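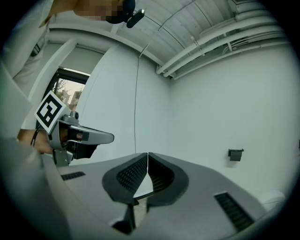 Danjuma Adebisi wrote in after our last session to ask why we keep coming back to the listening half of a conversation when the course is called Speaking in Public, and would it not make more sense to get everyone up on their feet sooner?

It's a fair question, Danjuma, and I'm glad you asked it, so let me take my time over it. You will all be on your feet by session 4, I promise! But a talk is heard by people who can't turn back a page, and until you've sat on their side for a while and noticed where your own mind wanders off, it's very hard to feel why a long sentence loses them.

Notes for session 3: Pace and pausing

Most of us speed up when we're nervous. When I first taught this course in Zadmont I timed myself reading a page of 900 words, first alone in my kitchen and then to the class, and I came in almost 2 minutes faster with the class in front of me. I would have sworn I'd read it the same way both times.

A pause feels much longer to the person making it than to the people hearing it. Try one after your opening line, and another before any name or number you want remembered. If you've said "57 families" and gone straight on to the next thing, half the room has missed the 57.

Breathing comes into this too. Let the air out before you start – people tend to gulp in a big chestful and then have nowhere to put it – and take the next breath at the end of a thought, wherever that happens to fall on the page.

Marking up your script (bring a pencil)

One slash for a short pause, two for a long one. Underline a single word per sentence at most. Augustina Darko's handout from the spring group used a wavy line for "slow down here," and I've borrowed it ever since.

For next time

Read pages 14 to 22 of the packet, the Osagie town hall speech, and mark it up as above. Then read it aloud twice, the second time to another person if you can find a patient one. We start at 6:30, and the side door will be open.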